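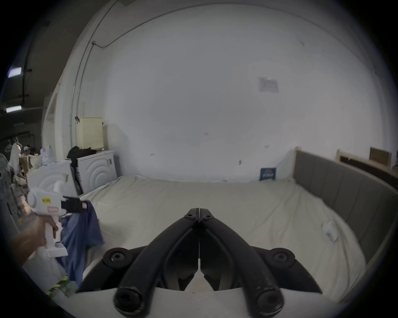

How often do the sheets on the big bed need to be changed?
After every guest, and once a week when the same people stay on, with the bottom sheet pulled flat again each morning in between.

That was the question that started us off, so I've put it at the top of the minutes, along with the answer we settled on. It took us longer to get there than you would think!

Minutes of the housekeeping meeting, Clemudstead guest house, August

We started at 4 in the afternoon, in the dining room, with the back door open (it was warm and the fan is still at the repair shop). I took the notes, so if something reads like I'm rambling, I probably was. Everyone from the house side came, plus two from the laundry side, and we had a quick read of last month's minutes. One correction: the towels we ordered were bath towels. I wrote hand towels. Sorry about that, it's fixed in the binder now.

1. The bed room

Most of the hour went on this. The off-white sheet wrinkles as soon as you look at it, and we had two camps. One camp wants to iron everything, the other (mine, I admit it) says pull it out of the dryer while it's a little damp, get it on the bed right away and smooth it from the middle out with your hands. We agreed to try my way for a month and see if anybody complains. If they do, the iron comes back out and I'll take the first turn.

We also went over corners again. Head end first, then the foot, then tuck the wall side before the open side. I know some of us do it the other way around and it comes out fine, but new people get confused when they're shown two ways in one morning, so let's all teach the same one.

Please pick up loose tissues and bits of paper before you touch the sheet. One went through the wash last month and we were picking white fluff off the pillowcases for two days. Same goes for anything left up by the pillows: boxes, books, chargers. Put it on the hall shelf with the room number, and it goes back when the bed is made.

2. The gray panel

The gray upholstered panel along the bed has those long stitched channels, and dust loves them. The soft brush on the vacuum works, going along the channels and never across. No spray on it until we've heard back from Likura, who we've asked about a fabric cleaner. I wrote to them twice, and I'll call if there's still no word by the next meeting.

The light wooden post at the end hasn't got a finish on it, so please keep wet cloths away from it. Somebody asked if we could oil it. I like the idea, but the smell would be in that room for days, so we're leaving it until the quiet season.

3. Cloths

We're keeping blue for dusting and bedrooms, yellow for bathrooms, green for the kitchen. I know, I know, we've said this before. The Oduvdale delivery came with 40 blue ones, so there's no excuse for borrowing a bathroom cloth now. Used ones go straight in the bucket at the end of the hall, and please shake them outside first (the drain in the utility room is not coping with lint).

4. The white wall

There are scuffs and smudges on the white wall behind the bed. We tried to decide between washing and repainting and ended up with both: a wash with warm water and a drop of dish soap now, then a fresh coat once the summer bookings are over. The paint shop quoted 1,979 for all the bedrooms, labor included, and we felt that was a lot. I'm going to ask for a price on that one wall.

The old notice taped up there is so faded you can't read it. It comes down before the wash. Go slowly with the tape, please, it takes paint with it if you yank. We didn't agree on whether to put up a new one. I'd rather have a card by the door, but a couple of people felt guests walk right past those. Carried over.

5. Laundry

Jankauskaitė Laundry will keep picking up at 3 each afternoon. They've asked us to tie the bags, and to keep sheets and towels separate, which we mostly do. We're down to 13 good bottom sheets in the large size, and I've been given the go-ahead to order more in the same off-white so they all match.

6. Other bits

The squeaky cart wheel has been oiled and is squeaking again. The key to the linen closet lives on the hook, not in apron pockets! Somebody brought plum cake and it was very good.

To do before next time: I call Likura and the paint shop, and order the sheets. The morning crew takes down the notice and washes the wall. The laundry side brings us a spare roll of bag ties.

We finished a bit after 5. Next meeting is in September, same room, and I'll put the time up on the board once I know about the fan.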